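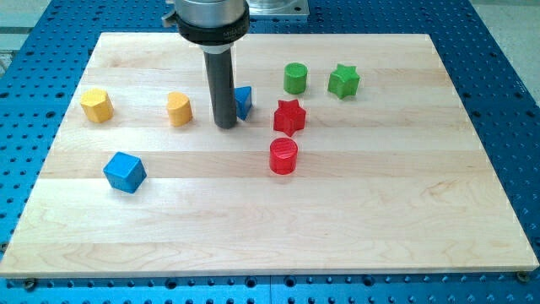 The Igwe push rod at work over the maple board supplied with the Plamow tabletop kit.

Rornirow Opens Orders for Plamow Tabletop Kit

DELTPORT, September. Rornirow today opened orders for Plamow, a kit of parts and software for teaching robot arms to push, sort and line up small objects on a flat surface. The kit is sold to university labs, technical colleges and company research groups that already own an arm and want a task they can set up in a morning and repeat from one week to the next.

Each kit contains a glued maple board, a set of eight solid blocks in red, blue, green and yellow, the Igwe push rod with its mounting collar, and a license for the Plamow software. There are two blocks in each color, and the two are never the same shape. Stars, cylinders, a cube, a hexagon, a half-cylinder and a triangle make up the set. A round block and a star do not move the same way when they are pushed off center, and the software logs both.

The board is held to the worktable with screws. Rornirow supplies a paper drilling guide for labs whose tables have no hole grid.

"Customers kept asking us for a gripper, and we kept asking them what the gripper was for," said Hui-mei Chow, product manager at Rornirow. "A lot of the work they described was moving a thing from one place on a table to another. A rod does that. It has no fingers to calibrate and no cable running down the wrist."

The software takes typed instructions such as "move the red star next to the blue cube" and stores them alongside the arm's path and the camera recording. Operators can also drive the rod by hand with a game controller and label the run afterward. Files are saved in open formats and stay on the customer's own machines unless the customer turns on sharing.

Khrystyna Kobzar, who runs the teaching lab at Deltport Technical College, used a preproduction kit with her second-year students. "They had the rod moving by Wednesday and spent the rest of the week arguing over how to word the instructions," she said. "We did wear the paint on our first blocks. The replacements are colored all the way through."

Solid color is now standard on every block. Rornirow also made the rod tip rounder after early users reported marks on the wood. Boards can be sanded and oiled by the customer, and replacement boards and single blocks may be ordered separately.

Plamow does not include an arm, a camera or a worktable. A list of supported arms, with the collar needed for each, is on the Rornirow website. Tín Tạ, who leads software at the company, said support for two-arm setups is being tested and will be a free update for license holders.

Orders placed this month ship within nine working days. Every kit carries a two-year warranty on the rod and collar. School pricing is available on request.

About Rornirow
Rornirow makes tools and software for robot labs. The company is based in Deltport.

Press contact
Miroslava Kollár, Rornirow press office, Deltport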